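Journal > House & Home > Kitchens

June
by Ivar Rustad

We are getting a new benchtop. I say "we" in the sense that two adults live here and one of them has opinions about stone, and the other one has a blog.

The old benchtop is laminate, put in by whoever owned the place before the people who owned the place before us. It is the colour of weak tea and it has a blister beside the sink that goes up in summer and down in winter. I am fond of the blister. I was told, kindly, that this was not a reason.

So began the season of showrooms. If you have never been to a stone showroom, it is a car yard where the cars don't move. You walk between slabs standing on their edges and a man follows you at a respectful distance, like a funeral director. Everything has a name. We met a Poulain, a Zonmont and a Skukelmont, and I would have sworn the last two were the same rock until I was told one was "warmer". I put my hand on both. They were freezing.

The choosing took most of autumn. My wife wanted veins. I hadn't known veins were a thing one wanted, having spent a fair bit of my forties wearing long trousers to hide mine, but apparently there is quiet veining and there is busy veining, and the whole of a marriage can be located somewhere between the two.
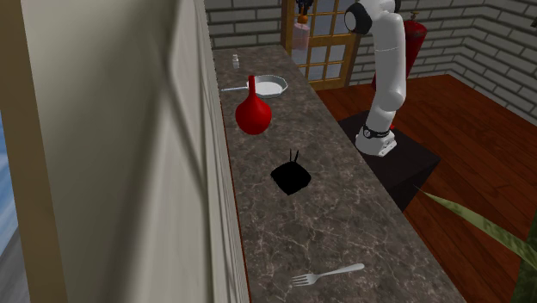
Brown-grey with pale veins, small white bottle up the far end.

I kept asking practical questions and kept being treated as though I'd asked the price of a painting. Does it stain? It "develops". What about lemon juice? There was a pause, and then a short talk about etching, after which I understood that marble is a surface on which you may safely place another, cheaper surface. Red wine? Same talk. Turmeric? He looked at his shoes.

The first quote came from an outfit called Clullow. It ran to three pages and the third was mostly about access. They would need to know the width of the hall. They would need to know if there were steps, and if there were steps, how I felt about them. At the bottom was a line reading "Splashback upstand, optional, $805", and I spent a whole evening trying to find out what an upstand was. It is a strip of the same stone that stands up. I don't know what I expected.

Then there's the cutout for the sink, $400, which I maintain should be a discount. You are taking stone away. I am getting less stone. I put this to the fellow on the phone and he said he got that one a lot, in the voice of a man who gets that one a lot.

My wife said I was being a pill about it. Possibly. But I grew up in a house where the kitchen bench was a door. An honest-to-goodness internal door, off its hinges, varnished by my father and laid across two sets of drawers. You could still see where the handle had been, because he'd plugged the hole with a cork. We rolled pastry on that door and did our homework on it, and my brother once knocked himself out cold on the corner of it chasing a budgie. No one ever asked whether it was warm.

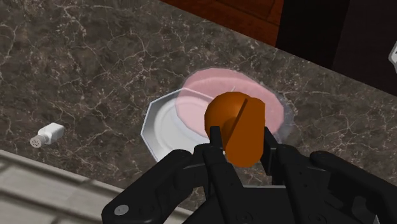
Anyway, the measuring. A young bloke turned up at seven in the morning with a laser and no small talk. He set it going on a tripod and it threw little red lines over everything, including the cat, and after twenty minutes he informed me that my kitchen wasn't square. I said I'd suspected. He said no, it really wasn't square, and turned the screen around so I could see. There was a wall in there that leaned like a bloke at a bus stop. He asked if I'd like to know about the floor and I said I would not.

It turns out – sorry, I mean it was explained to me at length – that an unsquare kitchen isn't a problem for the stone, which will be cut to suit, but it is a problem for the cupboards underneath, which have been getting by all these years on filler and goodwill. The cupboards will need packing. The packing is a carpenter. The carpenter can't come until the plumber has been, and the plumber is in Coffs Harbour, where his daughter has netball.

In the meantime we've been told to clear the old bench, and this is where the real trouble has started. I had no idea what we kept on it. There's a bread bin with no bread in it. There's a jar of keys, not one of which opens anything I own. There's a fruit bowl that holds, at the time of writing, a tape measure, two dead batteries, a shuttlecock and a lime. We own a machine for making pasta which was used once, for an anniversary, and then left out for years in case the mood returned.

My wife's position is that none of this goes back. The new stone is to be bare, or bare with one nice thing on it. We have had several talks about what the one nice thing might be. I nominated the kettle. She said the kettle would have its own spot, in a cupboard, with a door that lifts. I asked who on earth puts a kettle away, and was shown a magazine.

I'm not against beauty. I'd like that noted. I like a handsome bit of rock as much as the next person and when we finally signed for our slab I felt something, standing there in the cold shed with the forklift beeping behind me. It had a long pale vein running off to one side like a river on a map, and I thought, well, that was lying in a mountain minding its own business for a hundred million years and now I'm going to make toast on it. Not directly on it. On a board, on a mat.

The sample lives on the windowsill for now, a square the size of a coaster. I have been quietly using it as a coaster. There's a ring on it already, and I've turned it over, and I'd be grateful if those of you who know my wife could keep that to yourselves.

Install is whenever netball finishes.

Filed under: Renovating, Domestic Grievances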